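Allell Community Gym: Progress Report, February

This report covers the second stage of the equipment and access grant. Total spending to date is $2,354 on small parts, upholstery and signs. The larger machine purchases are being billed separately through Clastberg.

The weight-stack machines have all been serviced. Two had worn guide rods, and these were replaced. The seat pads on the bench machines were re-covered in black vinyl, and one pad came back the wrong size and has been returned. Sze-wing Ko has gone over the remaining cable machines with the supplier, Vekex, and expects the last pulleys before the end of the month.

Membership under the reduced-fee plan now stands at 728. The beginner sessions have 52 people signed up, and 41 of them have come more than once. Most asked for help with seat height and starting weight, so staff now spend the first part of each session on that. 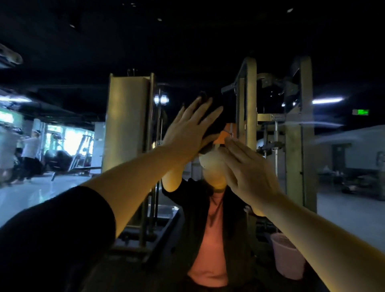
The main complaint from members is still the lighting. The window side is fine during the day, but the area around the heavier machines is dark, and people have trouble reading the settings. We have a quote from Chan for new ceiling lights and would like to move $600 from the sign budget to cover part of it. Please let us know if this needs a formal request.

Still to do in the next stage: fit the new pulleys, replace the returned pad, and put up instruction cards at each machine. Ignacio Salinas is writing the cards and will send a draft with the next report.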